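Clurico Bench Service: Workshop Tips for Customers

Using the planner and the arm in a home or small shared workshop

The Clurico Bench Service supplies a table-mounted robotic arm, the Plirkis planning software and a support line for owners of home and small shared workshops. Customers take the service by subscription or buy the kit outright. The tips on this page apply to both arrangements. They should be read together with the safety booklet, which takes precedence wherever the two differ.

Choosing and placing the table

Select a table with a plain, pale top. Dark tools are easier for the software to pick out against a light surface, and small screws are easier for the owner to find. A glossy finish should be avoided, particularly under a bright ceiling light.

Keep the table clear of the walls where the room allows it. A person should be able to walk along the near side without turning sideways or leaning over the work. Shelving and filing cabinets may remain in the room, provided that drawers can be opened fully without meeting a table leg. Measure with the drawer open.

The base should stand near the far edge of the tabletop, leaving the near half for tools and parts. Customers who have placed the base in the centre generally find that half of their working surface is behind the arm, where it is awkward to reach.

Check that the table does not rock. A folded piece of cardboard under one leg is not an acceptable repair – it compresses over time and the calibration will drift. Use a proper levelling foot or replace the table.

Rehearsing a layout in Plirkis

Every layout should be tried in Plirkis before it is set out on the real table. The software draws the room, the furniture and the arm, and permits items to be moved until the arrangement is satisfactory. Enter the furniture as well as the tools. A bookcase left out of the plan is a common cause of a rejected layout.

The long view from the near side of the table is the most useful for checking reach. In the sample workshop, the arm rises from its base to a high bend and comes down on the left, with the gripper close to the tabletop. The hand tool with the red-orange and black handle lies well to the right, near the front edge, past the wooden block and the small red box. A layout of this type should be checked on both sides of the block before it is saved. 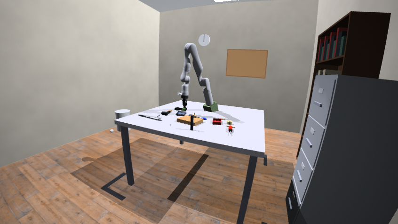
Setting out tools and parts

1. Lay long, thin tools flat, with their handles facing the same way. Tools that cross one another are to be separated before the arm is started.

2. Leave a clear space around each item. The width of an adult hand is sufficient for most tools.

3. Stand tall items behind low ones wherever possible, and run the reach check again if a tall item must go in front.

4. Place tape and other rolls on their flat side. A roll standing on its rim will travel when nudged.

5. Put loose screws, washers and offcuts in a shallow tray. Single small parts should not be left on the open surface.

6. Keep a bin within reach of the table but outside the arm's working area.

Cleaning and care

Wipe the tabletop with a damp cloth at the end of each session and dry it before tools are put back. Sawdust should be brushed from the gripper with a soft, dry brush. Compressed air is not recommended, as it drives fine dust into the joints. Solvents must not be used on the arm's coloured or grey surfaces.

The gripper pads are consumable parts and are replaced in sets of 2. Order them under part number 3342. Pads are due for replacement after 3000 grips, and the counter appears on the maintenance page in Plirkis. Run 3 test grips on a scrap of softwood after fitting a new set – the first may slip slightly while the pads settle.

Subscription and support

Subscribers receive pads, software updates and one layout review each year, normally in December. Owners of the purchased kit may book a layout review separately. Saved layouts can be sent to the support line from the Share menu in Plirkis, and should include the full room plan.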